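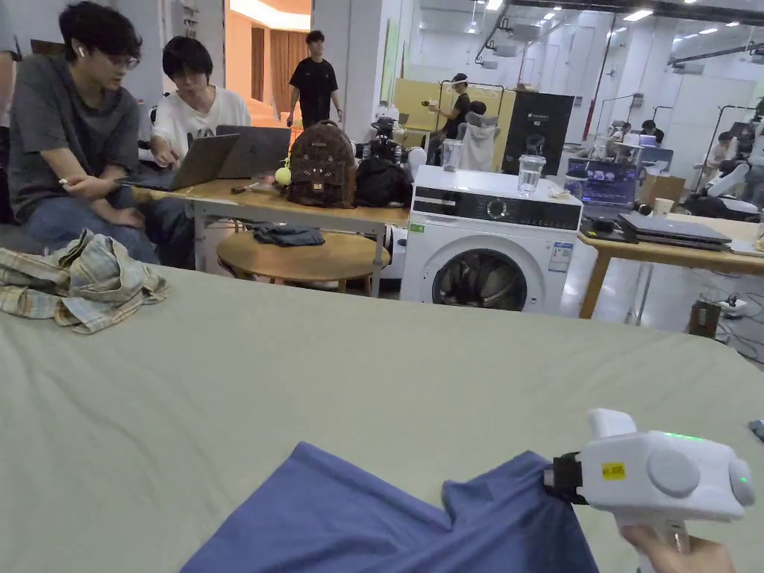
Folding on a sheet: does it help or not?

39 replies - page 1

penura_pete
Our shared laundry room has a washer and one big surface, which we keep a sheet over. I fold everything there. My flatmate says the sheet makes it worse, as every time you tug a towel the sheet comes along for the ride. Views?

Heledd Lloyd
Flatmate is right. Bare table every time. Pull the towel flat, fold in thirds, done.

drikia39
Disagree. Bare wood snags a checked shirt and you don't notice until you're wearing it to a wedding. Tuck the sheet in tightly and stop tugging. Also, who keeps a glass of water on top of a washing machine? Brave.

penura_pete
It hasn't gone over yet. It has 9 lives.

annan_lad
The sheet isn't your problem. The problem is that any flat surface in a shared room becomes a shelf. Ours:

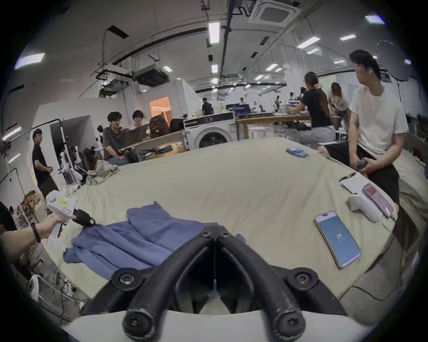 Blue towel, two phones, paper and a pen. Timer showing 20.

Heledd Lloyd
Is that 20 minutes for one towel?

annan_lad
I decline to say. The sheet is wrinkled too, before you start.

drikia39
That's a beige sheet badly in need of tucking in. Proves my point.

Heledd Lloyd
It proves mine. 177 posts you've made on this forum and I have yet to agree with one.

penura_pete
I'll try it bare tonight and report back. Flatmate is not to be told.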